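Detective Fiction, Handout 2: The Closed Room 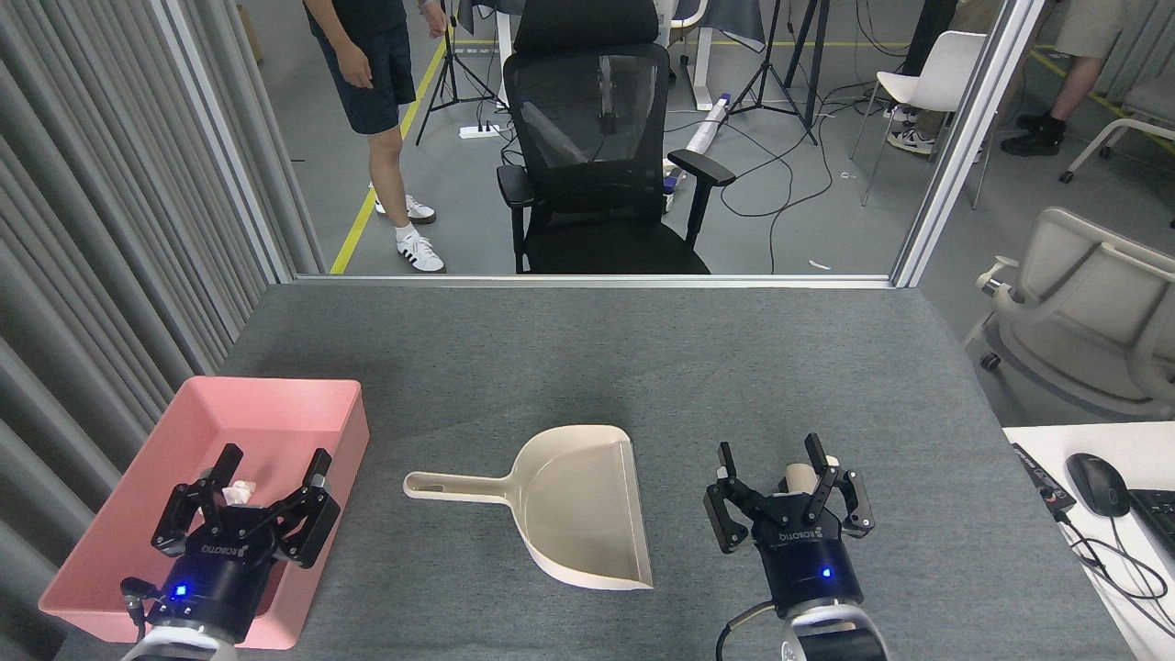 Lautaro Aravena
Lecturer in Popular Literature, Randmont

For the next class please read "The Murders in the Rue Morgue" by Poe, the full text and not a summary. Mark each place where the narrator tells us what the police believed.

Questions to prepare:
Who tells the story, and what does he not understand?
When do we learn about the window?

Poe gives the witnesses before the solution -- compare this with Doyle in "The Speckled Band". Bring one page of notes.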